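Delivery robot team cuts curb-tracking errors by learning from its own stops

Robotics, December

A sidewalk and street navigation method developed jointly by Jarkance and the mapping firm Dolport reduces the number of times a small delivery robot loses track of the curb, according to a technical report released by the two companies this month. The method, called Tasier, does not require a prebuilt high-definition map and runs on the computer already carried by the vehicle.

The report covers 401 test runs on residential streets in the Shen district, where Jarkance has operated a pilot route since the spring. In the baseline configuration, the robot lost its curb estimate and made an unplanned stop in 33 of those runs. When the same recorded sensor data was replayed through the new method, the number fell to 3. The remaining failures are described individually in an appendix.

Curb tracking matters for vehicles of this type because satellite positioning is not accurate enough to keep them at a fixed distance from the edge of the road. Trees and tall buildings make the signal worse. Most small delivery robots therefore combine a coarse satellite position with a local estimate of where the road surface ends and the sidewalk begins. If the local estimate is lost, the vehicle is expected to slow down, stop and request help from a remote operator. Each such request takes operator time and delays the route.

Earlier approaches treat the problem as one of labeling. A network is trained to mark each pixel as road, curb, sidewalk or something else, and the curb line is fitted to the result. The report says this works well where the curb is painted or where road and sidewalk are made of different materials. It works less well on older concrete streets, where the two surfaces have nearly the same color and the edge is worn, stained or covered with leaves. In those conditions the labels tend to flicker between one reading and the next, and the fitted line jumps sideways.

Tasier changes the order of the steps. It begins with a family of possible curb lines, each described by its distance from the vehicle, its heading and its curvature. Each candidate is then scored against the sensor data over a window covering the last several meters of travel. A candidate that explains only part of the visible edge can still score well if it agrees with what was observed earlier. A candidate that fits the current reading closely but requires the road to have shifted sideways scores poorly and is dropped.

The two sides of the street are estimated together. Where parked vehicles hide the left curb, the method carries the left line forward using the right one and a slowly varying estimate of road width. The line of tires and lower bodies along a row of parked vehicles is also used, with a low weight, as weak evidence of the curb behind them. The authors tested the effect of removing this term and found that unplanned stops increased on blocks with continuous parking and were unchanged elsewhere.

The second part of the method concerns training data. The companies did not hire annotators to draw curb lines on a large set of images. They used the stops themselves. Whenever the robot in the pilot had asked for help, a remote operator had taken over and driven it past the difficult section, and the path of the vehicle during that interval was already stored in the log. After the robot regained a confident estimate farther down the block, the system projected the line backward along the recorded path and used it as a label for the section where tracking had failed. The authors call this back-labeling. They say it supplies examples from the places where the baseline is weakest, which random sampling of the logs would rarely select.

Back-labels are not always correct. If the curb contains a driveway cut or a bulge that the projected line does not capture, the label will be wrong at that point. The report handles this by discarding any back-label that disagrees with wheel odometry or with the height profile from the short-range depth sensor. This check removed a large share of the candidate labels. The authors state that accuracy improved after the removal even though the training set became smaller.
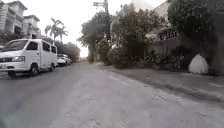

All of the test streets are two-way residential roads with concrete surfaces, parking along at least one side and a raised sidewalk. Shade from overhanging trees was treated as a separate test condition, as was flat overcast light, which weakens the shadow that a curb normally casts and removes one of the cues used by the baseline. The baseline performed worst in overcast light. Tasier showed a smaller difference between lighting conditions, although the report notes that the overcast set was the smaller of the two and that the comparison should be repeated with more data.

Objects left on the sidewalk or against the curb caused a particular kind of error in the baseline. Bags, bins and piles of cut branches were sometimes read as part of the curb, which pushed the fitted line into the road. In the new method, an object of this kind affects only the candidates that pass through it, and its influence ends once the vehicle has moved on. Objects are still passed to the separate obstacle detector, which was not changed for the study.

Of the failures that remained, 2 occurred at intersections where the curb ends on both sides and the method has no edge to follow for several meters. The other was at a resurfaced section where new material had been laid nearly level with the sidewalk. The authors do not propose a fix for the last case, and say that a vehicle should stop if it cannot establish where the road ends.

The computing cost is moderate. Scoring the candidates takes more time than fitting a single line, but the labeling network can be made smaller because its output no longer needs to be clean. The report gives the combined processing time as slightly below that of the baseline on the same hardware. Memory use is higher, owing to the stored window of past readings.

Several limits are stated. The main comparison was made by replaying logs, so the robot did not act on the new estimates during the 401 runs. A vehicle steering on a different estimate would have followed a slightly different path and seen slightly different views. A closed-loop trial has started on part of the Shen route, but no results from it are included. The study also covers a single district, with one style of curb and one vehicle model, and no runs were made after dark or in heavy rain. Performance on asphalt roads with gutters, or on streets without a raised sidewalk, is unknown.

The authors also caution against reading the stop count as a measure of safety. An unplanned stop is a conservative response, and a system that stops less often is an improvement only if its estimates are correct when it continues. To check this, they compared the estimated curb position with a surveyed reference on a subset of blocks. The lateral error of the new method was lower than that of the baseline on every surveyed block except one, where the two were equal. The surveyed subset did not include any intersections.

Dolport, which carried out the survey, plans to release the reference measurements and the scoring code. The raw camera recordings will not be released, as they contain private homes and parked vehicles. A reduced set containing only depth profiles and odometry is being prepared. Jarkance said that the closed-loop trial would continue through the winter and that the intersection cases would be addressed first, using crosswalk geometry and the curb on the far side of the crossing as an early anchor for the next block.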